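Yusri Ngau
May 29, 2024

1/ Winter layers are coming out of storage at our place, so a short thread on folding fleece. It behaves differently from cotton jersey and most folding guides are written for cotton jersey.

2/ The issue is loft. Fleece holds air, so each fold adds more height than the cloth's thickness suggests. A tee folded in eighths sits flat. A midweight fleece folded in eighths opens itself back up in the drawer.

3/ I weighed the one I wear most: 374 g. My heaviest cotton jumper is a good bit heavier and takes up less shelf.

4/ Surface matters too. On carpet or a doona the pile grips and the bottom layer stays behind when you move the top one. Use a smooth table, large enough to lay the whole thing out.

5/ Spread it first. Work from the corners and get the body flat before making any fold. A ridge left in the middle at this stage will be in the finished fold as well. 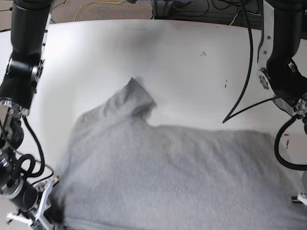 Grey fleece on the white table, body mostly flat, one corner still up in a peak.

6/ To clear a peak like that, pull the nearest edge outward, low and slow. Pressing down on it moves the bulk sideways and you get two smaller ones.

7/ Then: sleeves in, sides to the centre line, hem up in thirds. Three folds along the length is the limit for anything fuzzy. Finished width for my shelf is 27 cm — measure yours first.

8/ Zips go to the inside, done up. Hoods fold down flat over the back before the sides come in.

9/ Don't compress for long storage. I left one in a vacuum bag from August through to the following autumn and the pile along the creases never properly recovered. A loose stack in a lidded tub is fine.

10/ Someone will ask about the Latuheru folding board. I've tried it. It is sized for shirts and the sleeves on a fleece overhang by up to 13 cm a side, so you end up tucking by hand anyway.

11/ Wash notes: inside out, cool, no softener, line dry. Fold once it's fully dry, including the cuffs and the seam under the arms, where damp hangs around longest.

12/ Wool is next. Different problem, mostly moths.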